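Travel notes > Textiles > Mills and workshops > Open day at the Handilon weaving mill

Open day at the Handilon weaving mill, Firkley

I have wanted to visit Firkley since my first winter with a loom. My teacher had an old Handilon sample book, and all the checks in it were so regular that I thought they were printed. In March the mill opened its doors for one day, and I took the early train from Zirnby with a sandwich and a notebook. I write this report for members of our weaving circle who could not come, and also for myself, as I forget technical words quickly if I do not put them on paper.

The train from Zirnby goes along the river for most of the way. If you go next year, sit on the left side. From Firkley station it is a walk uphill, first past the school and then past a row of houses which were built for the weavers. The houses have large windows on the upper floor only. I asked a woman in front of the bakery if people used to weave at home there, and she said yes, her grandmother did, until the noise was forbidden after eight in the evening. The bakery sells a flat roll with caraway. Buy it on the way up, it is sold out in the afternoon.

The mill is smaller than I expected from the photographs. It is a brick building of two floors with a sawtooth roof, so the light comes from the north and there are no hard shadows on the cloth. Entry was free, and for the guided tour you had to write your name on a sheet at the gate. I was in the group of ten o'clock.

Our guide was Ottó Szilágyi, who came to the mill as an apprentice loom fixer and now prepares the warps. He speaks softly, and in the weaving shed this is a problem. He solved it by explaining everything in the corridor first and then only pointing with his finger once we were inside. I would recommend this method to other guides.

We began in the yarn store. It smells of cotton and a little of machine oil. The cotton arrives already dyed on cones, in cartons, and each carton must rest in the room before it is used, so that the yarn takes the same moisture as the air. Mr. Szilágyi let us feel two cones with closed eyes, one rested and one fresh from the truck. I could not feel a difference. Two other visitors said they could.

After this came the warping room, which for me was the best part. I had always believed that a check is made in the loom. In reality half of it is finished before the loom has moved at all. The colored threads for the warp are put in order on a big frame called the creel, and then wound in bands onto a drum, next to each other, at very even tension. The warp on the drum that morning had 3638 ends. If one end of the wrong color slips in, it will be visible as a line through the complete length, and one warp on this drum is 600 meters long. He showed us a piece of blue and white where this had happened. It hangs on the wall beside the light switch and has a small label with the pattern number, 741, and no name on it, which I found polite.

Then he explained the counting. For an ordinary gingham the warp has equal stripes of color and white, and the weft repeats the same stripes in the other direction. Where color crosses color you have the full shade, where white crosses white you have white, and the squares in between are a mixture of both. We all know this from our own looms, but I had never heard it explained with the hands only, fingers of the left over fingers of the right. I will use it with the beginners' group. The smallest check they weave at Handilon has 6 threads to a stripe. For anything smaller, he said, the eye gives up and sees a plain color. 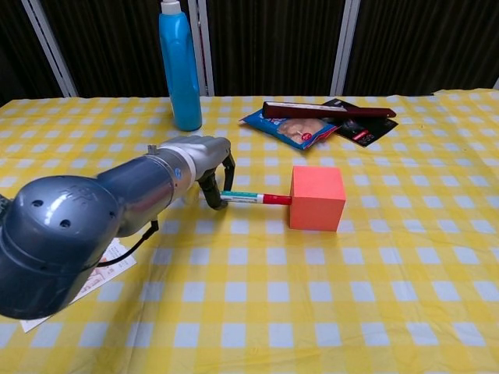 Yellow and white gingham on the table, with a marker pen.

A question about yellow came from a man in our group who restores camping trailers and looks for curtain fabric of the right period. He wanted to know why yellow checks are so seldom found in shops. According to Mr. Szilágyi the difficulty is in the contrast. A pale yellow against white is weak from a distance, and the half-shade squares nearly disappear, so the customer thinks the cloth has faded. If the yellow is too strong, it looks like a warning sign. The mill tried several shades before the sales office was content, and the difference between the last two was so small that he still has to read the label on the cone.

The weaving shed itself is loud, even with only one row of looms switched on. Ear protection was given to everybody. We stood behind a yellow line on the floor and watched the cloth come forward, perhaps as slowly as the big hand of a clock. What surprised me is how much the weavers walk. One person looks after a whole row, and she goes up and down and touches the edge of the cloth with the back of her hand as she passes. I asked later why the back of the hand. The answer was that the fingertips get hard with the years and do not feel a broken end so well.

Finishing was explained but not shown. The washing and drying are done at another company, Aryee, on the other side of the river, and they do not take visitors. This was a small disappointment for me, as shrinkage is the thing I understand least. What I could note down is the following. The cloth comes off the loom wider than it is sold. It loses more in the length than in the width. For this reason the squares in the loom are woven a little too tall on purpose, and only after washing do they become true squares. When I came home I measured my own kitchen towels, and my squares are all lying rectangles. Now I know the cause, and it is not my beating, as I was told for two years.

At noon there was soup in the yard, pea or tomato, with bread. The benches were full and I ate standing near the bicycle stands – together with a couple from Zirnby who come each time for the remnants. They gave me good advice for the shop: go first to the shelf under the window, where the end pieces are, and look at the cut edge before you look at the color. An end piece with a clean cut was taken from a finished roll. With a torn edge there was often a fault nearby. I bought two pieces, one in dark green and one in brown, and a bag of selvage strips for the children's class. The strips are sold by weight and are very cheap. Take cash with you, the card reader did not work for the whole day.

In the afternoon I went once more through the little exhibition on the ground floor. There are pattern books behind glass, opened on one page, and I would have liked to turn the pages. The handwriting of the old pattern drafters is beautiful and quite impossible to read for me. Beside each small sample of cloth they wrote the order of the colors in numbers, then a word or two for the customer. One page says, as far as I could make out, "too cheerful, make again in gray".

Some practical matters. The tour takes one and a half hours and there is no place to sit. The stairs to the warping room are steep, and there is no elevator. Children are allowed in the yard and in the exhibition, but in the weaving shed only from twelve years. Photography is permitted everywhere except in the pattern archive. The last train back with a direct connection leaves at twenty past five. I missed it by staying too long at the remnants shelf, and had to change twice.

If somebody in the circle wants to see the two pieces before I cut them, I will bring them to the next meeting. The green one is reserved for a tablecloth. For the brown one I have no plan yet.

Contact | © Travel notes, all texts by the author | Back to top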